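The Second Half at Rakgate

By Pavithra Varma
06/05/2026

Ultside were down by 2 at the break and Malik's nose had started again.

He sat on the bench under the coat hooks with his head forward while Arumugam went through the kit bag. She had coached the side for six seasons and still packed the bag herself. Tape, scissors, a tin of grease, somebody's mouthguard in a sandwich box.

"You're off," she said.

"It's stopped."

"It hasn't."

Through the wall they could hear the Rakgate team singing. The ground held 1000 and there were 250 in it, most of them home supporters standing on the side with the roof. It had rained since morning. The far corner, where Ultside would be defending, was mostly mud.

"Who goes to wing if I'm off?" Malik said.

She looked down the room. Their only fit back on the bench was nineteen and had played one league match, in November, for the last few minutes of a game already lost. He was retying his boots and trying to look as if he couldn't hear.

"He does," she said.

Malik got up and went to the sinks. He ran the cold tap and washed his face and waited. The water went pink, then clear, then pink. He had driven 600 miles that month for rugby, to matches and training and once to a physio who told him to rest. He turned off the tap.

When he came back he took off his jersey and put on a coat.

"Their fullback won't kick off his left foot," he told the boy. "If he's on that side he'll run it. Stay up and hit him."

"What if he passes?"

"Then chase it."

They went out. Malik stood by the corner flag with a towel against his face. For a long time nothing came that way. Rakgate kept it tight and the clock went. Then a kick came down badly, the fullback gathered it on his left side, and he ran.

The boy was already up. The tackle was low and ugly and the ball came loose, and an Ultside shirt fell on it. The referee's arm went up for a penalty.

Arumugam didn't shout. She pointed at the posts.

Malik couldn't see the kick from where he was, because of the angle and the rain. He watched the boy instead, who was on one knee in the mud, watching the ball.

Last updated: 06/05

Recent fiction
Extra Time at the Quarry Field
The Groundsman's Key
Away Shirts
Seven Minutes on the Bench
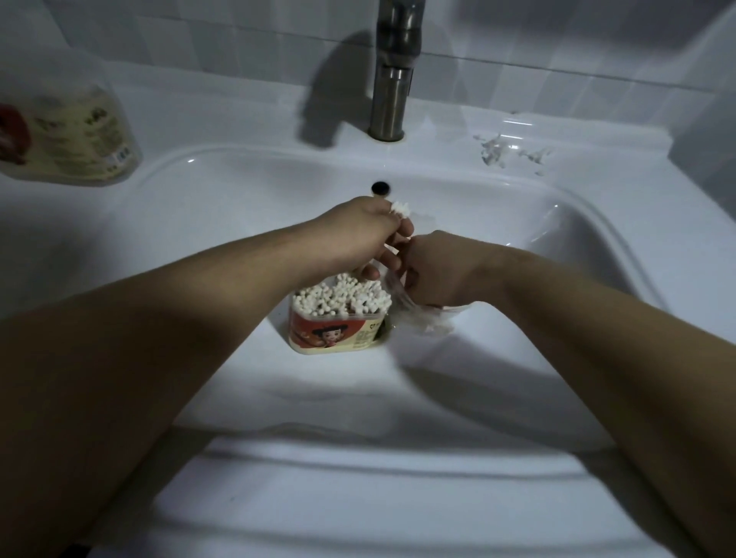 Cotton and its plastic wrapper, over the sink.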